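Sorption of Antimony by Bottled Water During Storage

3. Materials and storage

PET resin is made with an antimony catalyst, and a small residue stays in the polymer. The question in this project was how much of it moves into the water over a storage period of the length a shop might see. Bottles were bought in one lot from Skutham and split into a cool group (cellar) and a warm group (cabinet). Caps were left sealed until sampling. The glass control was filled with the same deionized water used for the blanks.

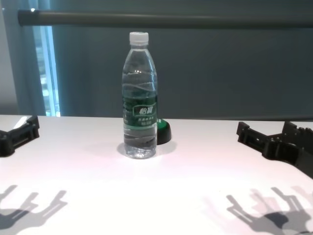
Marites Layug asked at the midterm review whether the cap liner could be a second source, and whether the blanks would show it. They would not, as the blanks never touched a cap. Two extra bottles were therefore stored upside down from March on. The readings from these fell inside the spread of the upright ones, so the cap was dropped as a variable.

Samples were acidified and run on the Akton instrument in the shared lab. Each reading is the mean of three injections. Concentrations are given in nanograms per liter (ng/L).

4. Results

The cool group stayed near 350 ng/L for the whole period. The warm group rose slowly at first and then faster, ending at over 1,000 ng/L. The glass control remained below 100 ng/L, which we took as the working limit of the method. One warm bottle read 2,000 ng/L on a single injection — the repeat did not confirm it, and the value was left out of the mean.

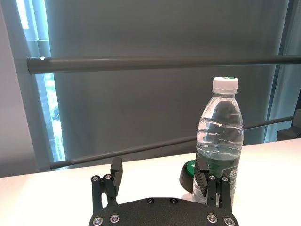
Page 7

The rise with temperature agrees in direction with the Clelitz model, but the model predicts a steeper curve. Wall thickness was not measured and may explain part of the gap. Kwak tubing was used on the sample line throughout — a change of tubing would need a new set of blanks.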